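Sorting the junk bin without losing your whole afternoon

Okay, so every February I get the itch to deal with the catch-all bins, and this year I timed myself. Four bins, and I was finished before lunch! My method is pretty loose (Lindalva Nogueira taught me most of it when we shared the house on Amaral) but it works for toys, bathroom stuff, kitchen strays, whatever has piled up.

Start by clearing a table and putting two bins on it, one in front of the other. Front bin is for sorting, back bin is for things you've already decided on. Don't dump everything out at once, just drop in five or so items at a time and keep them all to one side.

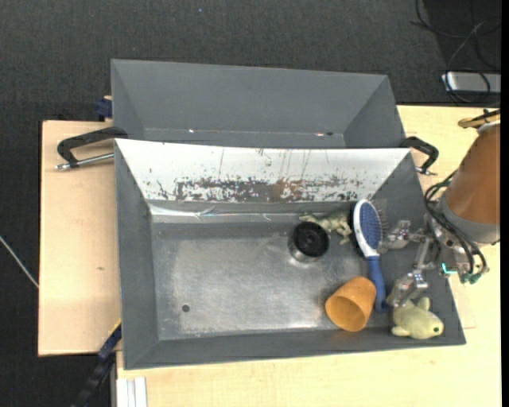

Small batches are what keep me from giving up. With a big heap I start digging, and then I'm reading old birthday cards on the floor. With a little group like the brush, the orange cup and the toy lizard (or dinosaur, we argue about it), I can make a decision on each one in a few seconds. Keep everything over on the right and you'll have the whole left half free for spreading things out when you need a better look. Metal bins are great for this, and I don't care one bit if the paint is chipped.

Next, pick up one thing and say out loud which room it goes in. Bathroom, kitchen, kids' room, done. If you can't name a room in 8 seconds, it goes in the donate bag. Brushes get a soak in warm soapy water before they go back in the drawer, and I wipe cups and plastic toys with a damp cloth.

Last step, carry each pile to its room right away. I skipped this once and the piles sat on my stairs for weeks!

Recent posts
Labels that stay stuck
Osvaldo Teixeira's pantry shelf, step by step
Folding fitted sheets, my way

Contact | Copyright Donitside | Back to top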